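About Umlow

Umlow sells and services steel storage for workshops, school stockrooms and small warehouses. We started with lockers, moved on to cabinets when customers kept asking for them, and now cabinets are most of what we do. The office and showroom are in Rultby, on the same lot as the parts store.

What we do

We handle three kinds of work. The first is new cabinets, delivered and leveled on site. The second is repairs: hinges, latches, locks, bent doors, missing shelves. The third is fitting out, where we come in and help a shop decide what goes behind which door. That last part began as a favor to one school and is now 2 days out of every week.

Our standard line is called Ovex. It comes in full-height and half-height units, in light gray unless you ask for something else. Ovex doors can be ordered solid or perforated, and the two can be mixed in one run. Replacement parts for every Ovex unit we have sold are still on the shelf in Rultby. The parts list currently runs to 406 items, and most of them are small: pins, clips, cam locks, shelf brackets.

How we think about a cabinet

A cabinet gets used well when people can find things in it without moving other things first. We ask customers to put the heavy boxes and bins low, keep the shelf at elbow height for whatever gets used daily, and leave the top for equipment that stays put. Labels go on the front of the box. If a label is only on the lid, it disappears as soon as a second box goes on top.

We like perforated doors for the inside face. A door takes up floor space when it swings open anyway, so it may as well carry hooks. Tape, gauges and hand tools all do fine there. Heavy items do not — they pull on the hinges, and we end up coming out to rehang the door. 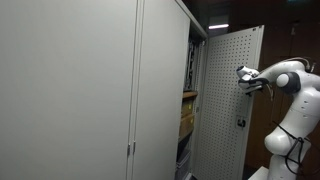 Gray storage cabinet with the perforated door open and boxes stacked under the shelf.

Plenty of our repair calls are for cabinets we did not sell. We work on most steel cabinets, old or new, provided the body is straight. If the frame is twisted we will tell you so before any work is done. Bring the key if you have it. If you don't, the number stamped on the lock is usually enough for us to cut one.

Who we work for

Last year we had 67 regular accounts. Many are machine shops and vocational schools, along with a few labs, a library basement and a bus garage. Some have one cabinet and some have a whole wall of them. The lead time is the same for both.

Getting in touch

The showroom opens at 8 a.m. and closes at 4 p.m., with the parts counter open the same hours. Quotes and new orders go through Sales. For repairs, call the parts counter directly and have the height and width of the door ready. School orders pick up in June and stay heavy through September, so if you need cabinets in place before classes start, talk to us in the spring.

Parking is behind the building. Use the second gate — the first one is for deliveries.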